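Setting up the Jiltness hand-held gripper kit before you pay for the full plan

The sales page promises usable recordings in 24 minutes. I would ignore that and do a slow first run.

1. Charge both grippers overnight.
2. Keep the printed marker clean and facing out. A smudge ruins a take.
3. Pick a big, bright room and record one dull task, such as moving a cup.

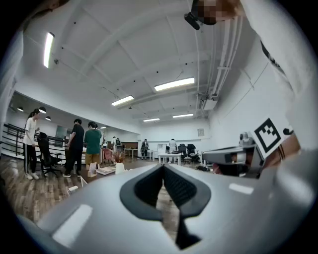

Teodoro Ayala wrote in to say the marker step is overrated, and that he lost far more takes to a full memory card. Fair enough, so check the card too.

4. Upload one batch only. Of my 2,388 clips, the service accepted 2,247, and it gave no reason for the rest.
5. Ask support for the rejection log before the trial ends. Mine came in April, a week too late to get a refund.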